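Notebook - garment bench, teleop and data cell
Jan 4, 2019

Back at the bench with a full mug and a head that is still half on holiday, so I am going to write today up properly while I have the patience. The main job was to go through our working rules for the garment tasks and decide which of them we really follow, which ones we only say we follow, and which ones ought to go in the bin. The rules were last touched in May and they read like it. Half of them were written for the box-picking work and only got carried over to clothing out of habit.

First, the speed rule. The old sheet says arm speed is to be held at 70 per cent of the cell limit whenever cloth is in the workspace. I had always thought this was fussy, and I said so loudly when it came in, so I had better put down in my own handwriting that I have changed my mind. With a rigid part you can see when you have hold of it and when you haven't. With a jumper you can have one finger on the thing you want and the other on a sleeve belonging to something underneath, and at full speed you find out when the lot comes across the table at you. The rule stays at 70, and I have struck out the line that let the operator override it for "simple" garments, as I have yet to meet one.

Second, and this took most of the morning, the approach rule. Imai's notes (the long ones, kept in the blue binder) say that both fingertips should be down at the cloth before any closing command goes in, and that the operator should pause there and look at the wrist view before carrying on. I like this one very much. It costs a breath or two per pick and it gives whoever is labelling afterwards a nice clean moment to hang the grasp label on. Where we had been sloppy was in what counts as "looking". I propose we say the operator names the target item out loud, and names anything else they can see between the fingers. It feels silly for the first few picks and then you stop noticing you are doing it.

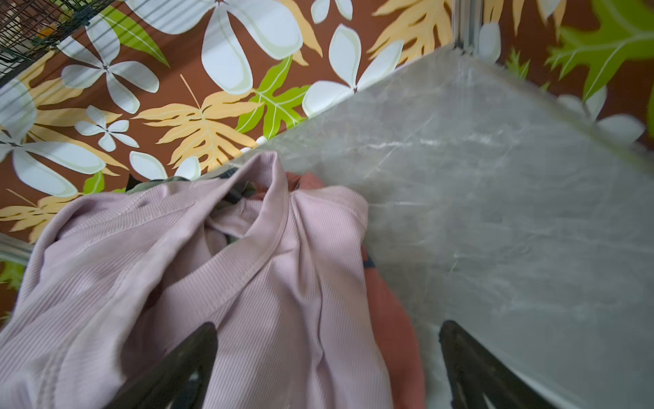
Wrist view, lavender rib knit, with the rust fabric tucked in beside it. Target and neighbour both to be named.

I went back and forth on whether the neighbour should be named by colour or by garment type. Colour wins, I think. Type is often guesswork when a thing is bunched up, and two people will cheerfully argue for ten minutes over whether a fold is a neckline or a cuff. Colour they mostly agree on, give or take a pink. I have put a short colour list on the inside cover of this book and would ask everyone to stick to it, please, even those of you who know the proper name for every shade going.

Third, force. The Vudberg sheet gives a ceiling for closing force on soft goods and we have been using it as though it were a target, which was never the intention. I have reworded our line to say: start low, step up, stop at the first setting that holds, write that setting in the log. Ribbed knits are the ones I worry over most, being stretchy in one direction and stubborn in the other, and a hard pinch on a seam is a good way to leave a mark. Anything with a label sewn on the outside gets the same care - pick the cloth, leave the label alone.

Fourth, the heap itself. Our old rule said to reset the heap to the same layout before each run, and there is even a little sketch showing where everything goes. I understand why somebody wanted that, and for comparing one controller with another it is still the right thing to do, so I have kept it for those runs only. For collection runs I have written nearly the opposite: mix it up, let things lie as they fall, and don't tidy a sleeve just because it offends you. I am the worst offender here. I cannot walk past a twisted sleeve. If you catch me straightening cloth between runs, say so, and I will put the kettle on by way of a fine.

The count on the shared drive stood at 1,875 accepted episodes when I looked after lunch, and I would like the next 100 all done under the new wording before we touch anything else. That should be enough to show up any rule that is a nuisance in practice. Please write your grumbles down when you have them. Grumbles saved up for the meeting always come out politer and less useful.

Fifth, clear table. We have a rule that there must be open tabletop for placing, and no figure to go with it. Storis use a taped square on theirs, and I was tempted, but tape would show up in every single view and I don't want a model learning to love tape. For now the wording is "enough bare surface to lay the picked item down without it touching the heap", judged by the operator before the run begins. It is woolly and I know it. If anyone can think of a tidier way of saying it that doesn't need a ruler, I am all ears.

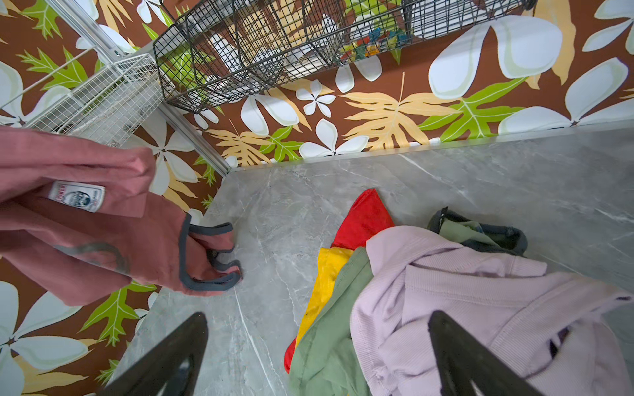
Baskets next, and what I have written is that they stay where they are fixed and are treated as part of the cell. That means they go in the collision model, both of them, mesh and all, and anyone who shifts one has to redo the model before the next run and sign for it. Contents are a separate matter. Small items can stay in them as background, and nobody is to reach over the table for anything while the arm is enabled, however small the errand. Hands out, arm disabled, then reach. I have underlined that one twice in the printed copy.

The same goes for the patterned wall. There was a suggestion that we cover it with something plain for the sake of the segmentation, and I have written no for the time being. Real rooms have busy walls, and the Zaltov checklist we borrowed from asks for a varied background anyway. Let's see the error figures first.

Still to do:
Retype the rule sheet and take the May one down from the door.
Add a "neighbour named" tick box to the log page, next to the force setting.
Check that the stop button can be reached from the stool as well as from standing. I think it can, though my arms are long.
Ask whether the pause before closing should have a minimum length or be left to the operator. I lean towards leaving it.
Find the blue binder, which was on my desk this morning and now isn't.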